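Slow Mail, Slow Love

I signed up for Prastuvik in October, on a night when I had deleted my third dating app of the year and eaten most of a frozen lasagna. Prastuvik isn't an app. It matches you with a stranger and then makes you write letters, on paper, for 62 days before you're allowed to trade photos or phone numbers. My sister gave it two weeks!

My first match was a man in Weratport who wrote one page about his boat and one page about his other boat. I wrote back, because I'm polite, and then we both sort of let it drop. The second was better. She was a school librarian in Wedstead named Ya-wen Chu, and her first letter opened with a complaint about soup.

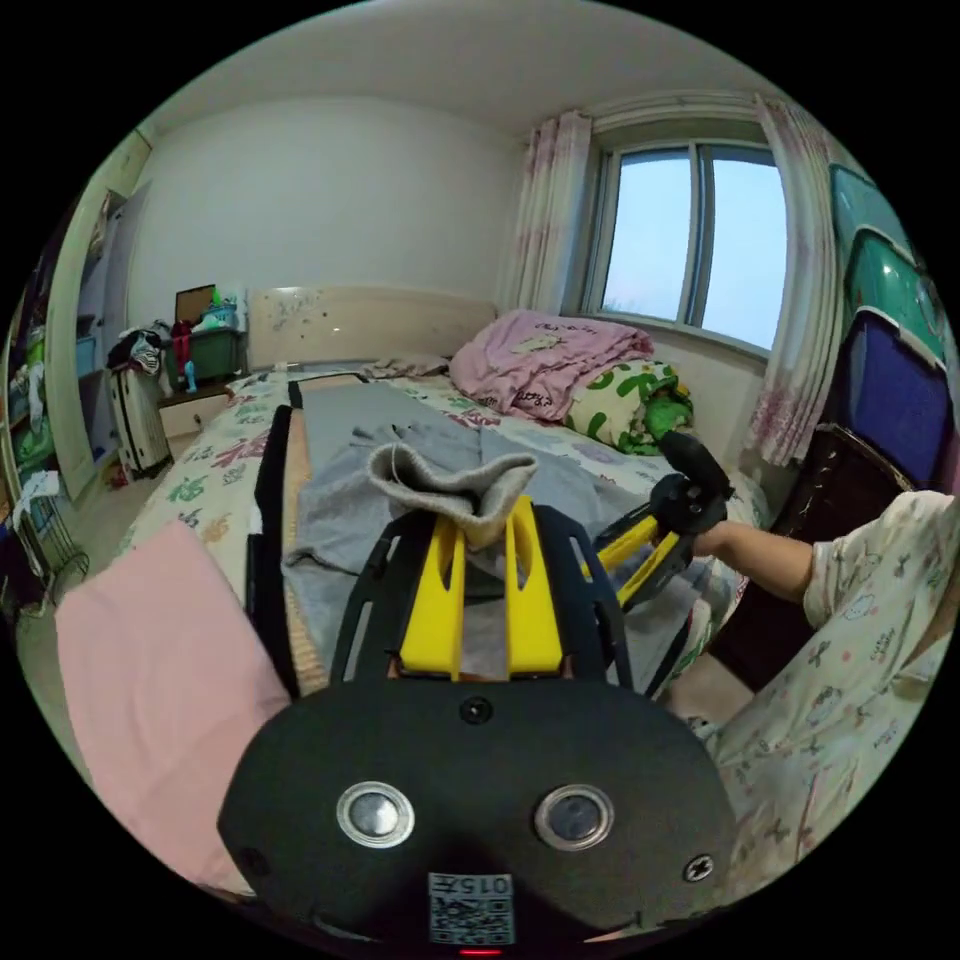 Ya-wen asks good questions, which is rarer than you'd think after years of "hey, how's your week." She wanted to know what I did on the first cold Saturday of the year, and what I'd kept from my grandmother's house, and whether I was a person who could leave laundry out. (I am. A gray sock and a gray thing laid flat on a printed sheet is a pretty fair picture of my love life on most evenings.) I wrote her four pages about that and had to put extra stamps on the envelope.

What I hadn't figured on was the waiting. A letter takes three days if the mail is kind and six if it isn't, and in between you have nothing to refresh. I started carrying questions for her around all day. I'd see a dog in a raincoat and think, okay, that goes in the next one. By the time I sat down to write I had a whole pile of stuff saved up, and my handwriting got worse and worse as I tried to fit it in.

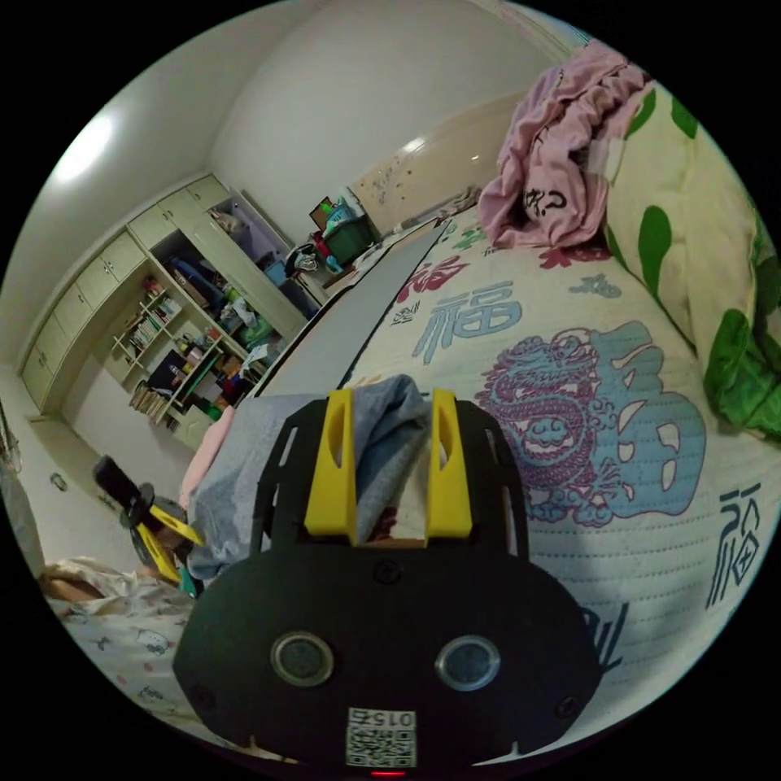
We also had a fight, by mail, and I do not recommend it. I made a crack about her ex, she took it badly, and it was nine days before we'd both said sorry. On an app I'd have vanished by lunch. With her letters sitting in a shoebox on my desk I just couldn't.

I counted up the words in her longest letter once: 2,601. I'm 29 and I don't think anyone had ever written me more than a paragraph before.

We met on 24th February at Hoshino, a noodle place halfway between us, so she could complain about the soup in person. She was taller than I'd pictured and talked faster than she writes. We stayed until they started stacking chairs, and then she handed me an envelope and told me to wait until I was home to open it. I made it as far as the parking lot.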